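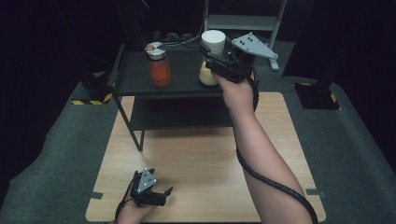
How to arrange a small two-tier shelf on the table

A small shelf with two levels gives you more place on a table without drilling the wall. I use mine for jars and for other things I need every day.

1. Take everything off the shelf and wipe both levels with a damp cloth. Wait until they are dry.

2. Put the shelf on the far half of the table, so the front half stays free for your work. Press lightly on each corner. If one leg moves, fold a piece of paper and put it under.

3. Start with the heaviest jar. Close the lid well and hold the jar by the glass, never by the lid. Sandrine Huet, who taught me this, lost 200 grams of paprika on her carpet in November.

4. Put the light round things, such as cups or rolls, toward one end. Lower them straight down. If you push them from the side, they knock the neighbor.

5. Leave a space of two fingers between the things. Your hand must be able to go in and out.

6. Keep the lower level for flat things. Mine has a gap too small for tall jars, so please measure yours before you buy new ones.

After some 4 weeks, look at what you did not touch and move it to a cupboard.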